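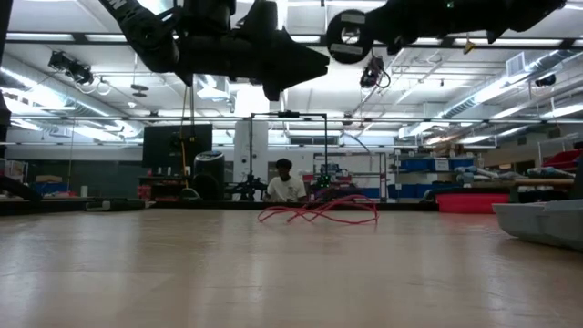 Cable tangle

From Perkodex, the household and workshop reference
By the Perkodex desk
Last revised in October

Search Perkodex Enter a term Go

A cable tangle is a length of cord, wire or cable that has been put down and has become more complicated than it was. Tangles occur in drawers, in boxes, behind televisions and in the open on tabletops, and are found wherever cable is owned. The condition is harmless to the cable in most cases and less so to the temper of the person who needs it.

Terminology

Ordinary speech uses "tangle," "knot" and "mess" as if they meant the same thing. Handbooks are stricter. A knot is a crossing that tightens when the ends are pulled. A tangle may contain knots but often has none at all, only loops lying over and through one another, and will fall open if someone is patient with it. A heap is a tangle whose owner has not yet tried to use it. The word "nest" is found in older workshop writing and is still used for thin wire, usually by people who have stopped looking for the end.

Causes

Cable has a memory, or at least behaves as though it holds a grudge. A cord that has spent months on a spool keeps a curve, and when laid down loose it goes back to that curve wherever it can. The loops then overlap. In stiffer wire they also stand up off the surface in small arches, which makes the pile look larger than it is and gives every passing connector something to go under.

Length matters too. Short cords seldom tangle without help. Long ones need very little: being carried across a room is generally enough. Winding a cable around the hand and elbow, a method passed down in many families, puts a twist in each turn. The twist comes out later, at a time of the cable's choosing.

Color

Red cable is easy to find on a pale wooden table and tangles exactly as well as any other. Color-coding helps where several cords share one heap, as the eye can follow a single line through the crossings. Where there is only one cord, the color serves mainly to make the problem visible from the door.

Untangling

The accepted method is to loosen before pulling. The whole mass is spread out flat and the loops are eased apart until there is daylight between them. One end is then found and worked back through the openings, a little at a time. Pulling on the end first is faster for the first few seconds.

Shaking has its supporters. It works on soft cord and on tangles that were nearly undone anyway. With stiff cable it tends to produce a different tangle of the same size.

Prevention

The over-under coil, in which alternate loops are turned the opposite way, cancels the twist and lets the cable run out straight. It takes an afternoon to learn and is abandoned by most learners at the first hurried cleanup. A strap closed around the finished coil does more good than the coiling style, and a twist tie does nearly as well until it is lost.

Storage products have been sold for this purpose for a long time. The Eteck hook board holds 4 coils, a number evidently chosen by someone with 4 cables. The Ilon reel takes up to 280 feet of light cord and unwinds it neatly, provided the far end was attached in the first place. The Gumede box has 80 small compartments with a lid over all of them, and in many homes is kept in a closet with the cables resting on top of it.

Etiquette

By custom, the last person to use a cable coils it. The custom is widely known. Shared workbenches often carry a written reminder to this effect — laminated, in the more optimistic shops — and the reminder is commonly found under the cable.

See also

Extension cord; Garden hose; Junk drawer; String, pieces too short to use

Filed under: Household terms, Cords and cables, Things on tables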